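Home Threads House stuff Archive Sign in

Wellington Brito
2024-03-31
4 min read

1/ A flyer from an outfit called Lollano came through the door in February. It says my water heater is "losing efficiency every single day" and that a yearly flush is the only thing standing between me and a flooded basement. I have had that heater for 8 years. I have opinions about the flyer.

2/ First, the part they have right. Tank heaters collect gunk at the bottom. Minerals drop out of the water when it gets heated, they settle, and in a gas heater that puts a layer between the burner and the water you're paying to warm up. If yours pops and rumbles like a coffee pot, that's likely the layer.

3/ Now the part they skip. How fast it builds up depends on your water, how hot you keep the tank and how much you use. The flyer asks for none of that. It asks for my phone number (twice).

4/ I called anyway. Asked the guy what the flush consists of. He said they hook a hose to the drain valve and run it until it's clear. I asked what else. There was a pause and he said they also "inspect the system." I asked what they inspect. He said the system.

5/ So that's a garden hose and some looking. The price was $80 if I signed up for the plan, more if I didn't, and he wouldn't tell me how much more until somebody had come out to see the heater.

6/ The plan is through a company named Kinnear, and Kinnear's paperwork says it covers "accessible components." I have read that page several times and I couldn't tell you whether the drain valve is an accessible component. I'd guess it is right up until it leaks.

7/ The other pitch I keep getting is the clip-on gadget. The one in my feed is the Driltex, a little box that wraps around the cold pipe and is supposed to keep scale from forming. No salt, no filter, no plumber. No test results either, as far as I could find. There's a chart with no numbers up the side.

8/ I'm willing to be wrong about the Driltex. Show me two identical tanks on the same supply, one with the box and one without, cut open after a couple of years. I asked them for something like that and got a coupon code.

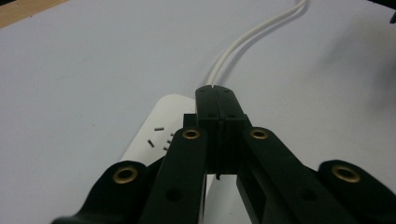 9/ What I did myself, for the people asking. Turned the gas control to pilot (if yours is electric, switch it off at the breaker, and do that first, because an element running in an empty tank burns out fast). Shut the cold water going in. Let the tank cool overnight. I know you want to do it in an afternoon. Water at tank temperature will take your skin off.

10/ Hose on the drain valve, other end in the floor drain, opened a hot tap upstairs to let air in, opened the valve. Then I turned the cold back on in short bursts to stir up the bottom. Cloudy at first, then white grit, then clear. I ran it a few minutes past clear.

11/ Close the valve, take off the hose, let the tank fill with the upstairs tap still open until it stops spitting, and only then turn the heat back on. If you remember one line of this thread, make it that one.

12/ Result: the rumbling is quieter. I can't say it's gone. My gas bill for the month after was lower, and the weather was also warmer, so I'm not claiming a dime of it. If Lollano had done the job I'm sure that bill would be on the next flyer.

13/ A warning the flyer leaves out. If your tank is old and has never been drained, the cheap plastic valve at the bottom may not close again once you open it. Grit gets in the seat and then you have a drip, and maybe a plumber at a bad hour. A brass cap that screws on the end of the valve costs very little. Buy one before you start.

14/ Somebody in the replies says their Prullgate manual tells them to flush every six months or lose the warranty. Go read the exact words. "Recommended" and "required" are different, and the salesman on the phone will use whichever one gets the appointment. If it does say required, do it and keep a note of when.

15/ And check the anode rod while everybody is busy selling you flushes. It's a metal rod inside the tank that rusts away so the tank doesn't. When it's gone, the tank is next. I asked Lollano if the $80 visit included looking at it. It does not. That's a separate visit.

16/ Mine was stuck tight and I needed a breaker bar and my brother-in-law's weight to move it. It was down to the wire core along a good part of its length. So the thing that was really eating toward my basement floor wasn't on the flyer anywhere.

17/ To the reply guy telling me a tankless would save me 1000 bucks: over how long, with what gas line, and who is paying for the venting? Those need descaling too, by the way — more often than a tank if your water is hard. I'll look at the numbers if you have some.

18/ I'm going to drain it again next spring and see how much grit comes out. If it's a lot, I'll do it yearly. If it's a spoonful, I'll stretch it out. Kinnear has called again, so I've asked them to mail me the list of accessible components. Will post it if it shows up.

Older Newer Back to top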